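Section 5: Fixing and filling the cabinet

Zirncombe lockable medicine cabinet, wall model
Revised July 23, 2019

5.1 Choosing the wall

The leaflet in the carton says the cabinet suits "any room". We don't agree. Bathrooms are where most people put these things and they are a poor choice, whatever the picture on the carton shows. Steam gets past the door seal on every cabinet we have tried, this one included.

1. Pick a dry wall away from the cooker, the boiler and direct sun.
2. Hold the cabinet up and open the door fully. It swings through 90 degrees and then stops hard against the hinge.
3. Check for pipes and cables with a detector. Cheap detectors miss things, so go over the wall twice.

Note: The word "childproof" appeared on the Sterncombe version of this cabinet. We have left it out. A lock slows a child down. Height slows one down a bit more.

5.2 Fixing

You need a drill, a spirit level, a pencil and someone to hold the other end. The paper template is close but not exact, so mark through the holes in the back plate itself.

1. Mark the two top holes, 33 cm apart.
2. Drill and plug them.
3. Put in both top screws, leaving a small gap behind each head.
4. Hang the cabinet, check the level, then mark the bottom holes.
5. Take the cabinet down, drill and plug the bottom holes, hang it again and tighten all four screws.

Caution: The plugs supplied are for brick. On plasterboard they will seem firm on the day and work loose later. Buy proper plasterboard fixings and ignore the "all walls" sticker on the packet.

Caution: Do not use the adhesive pads sold separately by Picard as the only fixing. Lionel Vasseur hung a full cabinet on them in March and it was on the floor in the morning.

5.3 The lock

The key turns a quarter turn to the left. If it sticks, take the weight off the door by lifting it slightly. Oil is often suggested and gums up the barrel within weeks; use a little pencil graphite.

Two keys are supplied. Write the key number inside the back cover of this manual before you lose either. Replacements come from Tromcombe and take longer than their website claims.

5.4 Filling the shelves

1. Put the heaviest bottles on the bottom shelf.
2. Keep each person's medicines on a separate shelf.
3. Anything out of date goes back to the pharmacy. Do not put it in the bin or down the sink.
4. Anything that needs a fridge stays in the fridge. The insulated lining option was tested by Inès Le Goff and made no difference she could measure.

Keep every medicine in its own carton, with the leaflet still inside. People tip strips into tins to save room and then rely on memory, and we wouldn't trust ours. Outer packaging is no substitute for the carton, however official it looks. The yellow Meituan medicine bag has a QR code and four rows of brand logos on the front, and you could study those all evening without learning how many tablets to take. Read the pharmacy label on the carton before it goes on the shelf.

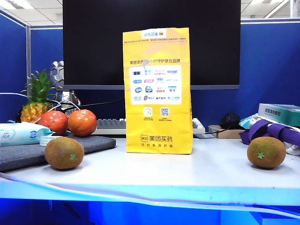
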